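Sillmont laboratory compares grippers on glassware and small cutlery

Sillmont, Sep 12, 2026

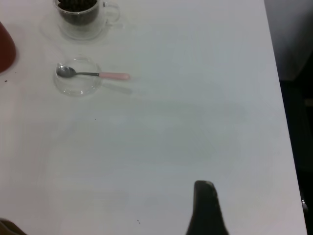
Italo Guerra would have preferred the comparison to begin with harder objects, such as wet plates and full jugs, and told the project meeting that clear glass on a white table was a test of the camera as much as of the gripper. His remark was entered in the minutes, and the order of work was left as planned.

The Handling Laboratory at Sillmont has completed the first stage of its comparison of two robot grippers, the Testa and the Fisard, for use in kitchens and dining rooms. The work forms part of the Neltine project, which began in March and is concerned with the safe handling of household objects by a single robot arm.

Both grippers were fitted in turn to the same arm and run with the same controller. The objects included a clear glass cup with a handle, a glass saucer, a small glass bowl and a teaspoon with a pink handle. Each gripper made 900 attempts over the course of the stage, divided equally between picking up an object, moving it to a new position and setting it down again. An attempt was recorded as a failure if the object slipped, tipped over or was left more than 15 millimetres from the intended place.

The Testa gave the better results with the teaspoon, which it was able to take by the handle from several directions. The Fisard was steadier with the cup and was less likely to turn it while lifting. Neither gripper dealt well with the saucer. The laboratory attributes this to the low rim, which leaves little room for a finger to pass underneath, and intends to try a thinner fingertip in the next stage.

A second part of the work dealt with the camera carried at the wrist. Clear glass on a pale surface gives a camera very little to work with, and in early runs the controller often placed the edge of the small bowl too far to one side. The lighting above the table was changed twice during the summer. After the second change, the number of attempts stopped by the controller before contact fell from 33 to 16 in a standard day of testing.

Ruwan Munasinghe, who leads the comparison, said that the figures should be read with some care. "We have used one arm, one table and a short list of objects," he said. "The results tell us which gripper to take forward for which task. They do not yet tell us how either would perform in a working kitchen."

The second stage will use a darker table surface and a wider choice of cups, including some without handles. The laboratory will also test a second controller, which allows the grip force to be changed while an object is being held. Wet plates have been added to the list for the third stage.

A full report on the first stage, with the settings used for both grippers, is available on request from the Neltine project office. Groups wishing to propose objects for the later stages should write to the same office.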